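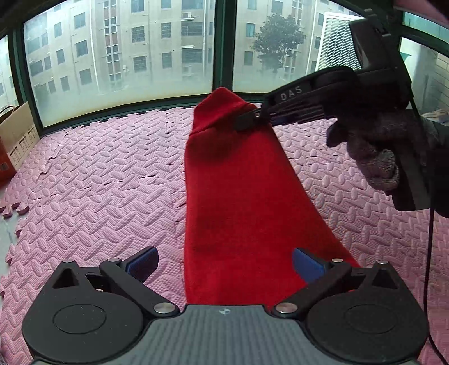 Hand Demonstration Team, Veltis – Irnside office

Hello! We're the part of Veltis that shows robots how to do things. Other teams build the arms, write the training code and argue about the budget. We fold, tuck, hang, stack and wipe, with a gripper in each hand, until there are enough good recordings for a machine to have a go by itself. I've been on the team since it was two of us in a room with no blinds, and I got the job of writing this page because I was the one who complained the old page was out of date.

Most of our year goes on cloth. People expect us to be doing something cleverer, but ask anyone who has tried to get a robot to pick up a tea towel. Cloth never lies the same way twice, it hides its own corners, and it slides off the second you think you've got it. We work on the floor a lot, on foam mats (my knees asked for them), mostly with big plain pieces in strong colours. Red on pink looks horrible, I know, but we like to mix up the backgrounds and that pairing has grown on me.

How we work

We use hand-held grippers for nearly everything. You squeeze, the fingers close, and whatever you did gets recorded from the gripper's point of view. It means we can take the kit to a kitchen, a stairwell or a spot by the window and just get on with it, no robot needed on the day. For heavier jobs we switch to remote control, where one of us drives a real arm from a desk across the room. That's slower and you lose the feel of the thing, so new starters always begin with the hand-held pair.

A shift is 20 minutes on, then a proper break, then swap. We found out early that tired people make sloppy folds, and a robot will happily learn a sloppy fold. Every demonstration gets watched back by somebody who didn't record it. Fumbles get a label and go in a separate folder, which the training lot are very keen on – they like seeing how a person gets out of a mess.

What we're busy with

Our main project at the moment is called Greltari, and it's all about large flat fabric: sheets, tablecloths, curtains before the hooks go in. We're aiming for 2,000 demonstrations of the basic fold and we're well past halfway. Surdu, the smaller one, is about passing a soft item from one gripper to the other without dropping it. It sounds easy. My first go took most of a morning and I said some things that had to be trimmed off the audio.

Who we are

There are 12 of us now, six of them part-time. We've got a former dressmaker, a couple of people from hotel housekeeping, someone who used to drive a crane, and a few engineers who have been made to learn hospital corners. You don't need a technical background to join. Steady hands help, and so does not minding doing the same thing again with the cloth turned a bit to the left.

Come and have a go

We open the room to visitors on Tuesday afternoons from two o'clock. Ring the bell marked Veltis at the Irnside entrance, wear something you can kneel in, and we'll hand you a pair of grippers and a pillowcase. If you'd like to work with us, ask for the demonstrator form while you're here, or write to the office and say which shifts would suit you.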